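Tilon users forum > Software > Perception and tracking

Thread: Pose drift near windows, VIO on handheld gripper rigs

kestrel_90
Posted September 28, 2025

We record demonstrations with two handheld grippers, one fisheye camera each, and run the tracking offline in Tilon to get the 6-DoF trajectories. Since we moved to a bigger open-plan room the results have got worse. On the same software version and the same calibration files, 11 sessions out of the last batch were rejected by the consistency check. The old room lost one now and then.

The rejections have a pattern. Tracking is fine while the operator faces into the room and goes off when they turn towards the glass. The left and right trajectories disagree with each other after that and never come back together. Loop closure fires but the correction is too small.

Settings: 700 features per image, default IMU noise values, exposure on auto, static mask for the gripper body. Map built first from a slow walk round the room, then each session localised against it.

Any ideas before I start changing things at random?

moorhen
How are you masking? The default mask in Tilon is a polygon drawn for a bare camera mount. If your gripper body takes up the lower half of the image you will have features stuck to it, and they are the best features in the picture as far as the tracker is concerned. They don't move, so the tracker believes you aren't moving either.

kestrel_90
I drew my own mask. It covers the body and both finger pads in the closed position.

moorhen
And in the open position?

kestrel_90
No. I'll redo it for the full travel of the fingers.

pelargon
I don't think it's the mask. A bad mask would hurt you everywhere, and you said it only goes wrong facing the windows. Auto exposure is my bet. The camera swings to the glass, shutter time drops, everything indoors goes dark and you lose most of your tracks in a few images. Then it swings back and you lose the rest. Lock the exposure and try again.

moorhen
It can be both. With fewer good features in the room, the bad ones on the gripper have more weight. I'd fix the mask first as it costs nothing and can be done on recordings you already have. Locking exposure means recording again.

kestrel_90
One still from the right-hand unit, from one of the rejected sessions. Ribbed finger pads low in the view, the other gripper at the left, windows down the right-hand side.

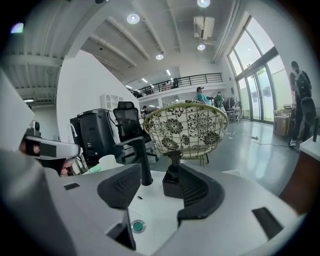 Does the second gripper need its own mask if it keeps coming into view?

A fixed mask won't do for it, as it moves separately from the camera. Use a per-image mask from a segmentation model, or rely on outlier rejection and check the inlier count whenever the other unit is close.

pelargon
Agree with that last bit. Also look at your floor. Polished grey, with the ceiling lights reflected in it. Reflections shift as the camera moves and they don't follow the geometry of the floor, so any corner found on one gets triangulated to a point under the ground. In your sparse map, filter on height and see how many points sit below floor level. I had a map with a whole second ceiling down there.

And there are people in it. A few are fine while you are localising, but I'd want the mapping walk done with the place quiet.

kestrel_90
Checked the map. There are 295 points below the floor plane, nearly all in the strip between the furniture and the glass. I deleted them by hand and re-ran two of the bad sessions. One passes now. The other is better but still fails.

drumlin
I'd argue against deleting by hand. You will have to do it again each time the map is rebuilt and you'll have no record of which points you took out. Platen can fit the floor plane and drop everything under it as a step in the pipeline. It's one extra stage in the config file and it writes a log.

moorhen
Platen assumes a single floor height though. If the room has another level, like the mezzanine there, you need to set the plane from the lower floor only or it may fit something in between. Had that happen on a site with a loading dock. It cut off half the good points and reported success.

drumlin
You can give it a seed region. That's in the docs under plane fitting, option seed_box. I agree the default is poor.

brackish
Different suggestion. Stop fixing the map and look at the time offset between camera and IMU. We chased lighting for most of July and it was a two millisecond offset brought in by a firmware update. It only showed up during fast turns. If your operators turn quickly when they face the windows, it would look just like yours.

pelargon
He says same calibration files and it was fine in the old room.

brackish
Same calibration files doesn't mean same offset. Ours were unchanged too, and that was the problem. Run the Pawłowska turn test: stand still, rotate the unit quickly by hand in front of a textured wall well away from any glass, compare gyro rate with the visual rotation rate and read off the lag. It's a short recording and it rules the thing in or out.

kestrel_90
Ran it on both units. Left is fine. Right has a lag of just over one millisecond, which the calibration file doesn't account for. Not huge, but it could explain why the two sides drift apart.

brackish
I'd correct that before anything else.

pelargon
I still say exposure. Correct both.

kestrel_90
Where I've got to, for anyone searching later. New mask covering full finger travel, offset corrected on the right unit, floor filter in Platen with a seed box. Of the 11 rejected sessions, all but 2 now pass. Those have very dark images after the turn to the windows and the inlier count drops to nearly nothing, so pelargon has a point. Next batch will have fixed exposure.

drumlin
Fixed exposure will blow out the glass. Fine for tracking, but check that whoever trains on the images doesn't mind.

kestrel_90
I'll ask. The policy side uses Rotel for image preprocessing and I don't know what it does with clipped areas.

moorhen
It normalises over the whole image by default, so a big white patch will darken the rest. You can pass it the same mask you use for tracking and add a region for the windows, but the region would have to move with the camera. I'd try a short clip first.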